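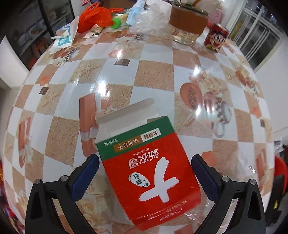
Milk carton lying between the fingers of a hand-held gripper, before the grasp

Prunivow is a software package for planning and controlling grasps with two-fingered grippers. It was written by Solange Kowalchuk and Nele Van Damme at Darkari and first released on 2019-03-15. The name is also used loosely for the file format in which it stores recorded grasps.

Overview

The software takes colour images from a camera mounted on the gripper and returns a short series of movements, ending with a command to close the fingers. No shape model of the object is needed. Each image is reduced to a list of 3072 values, which the planner compares with what it has learnt from recordings made by hand.

Planning runs at 5 cycles per second. A separate control loop, running at 100 cycles per second, smooths the path between one plan and the next. If a new plan arrives late, the controller keeps to the old one for up to 80 milliseconds and then stops the arm.

Perception

Everyday packaging is treated as a class of its own. Drink cartons are hard to handle in software: the sides give way under pressure, an opened top changes the outline, and large printed lettering can be mistaken for an edge. Glossy or patterned table coverings cause a related fault, in which a printed shape or a reflection is marked as a solid object. Version 2 added a filter for this -- it checks whether a shape shifts as expected when the camera moves.

Tooling

Recordings are trimmed and labelled in a companion program, Nijs, which marks the approach, the closing of the fingers and the release as separate stages. Labels can be corrected by hand. An older tool, Gudora, did the same work from the command line and was dropped in August of the following year, although its files can still be opened.

See also

Grasp planning
Motion control
Visual servoing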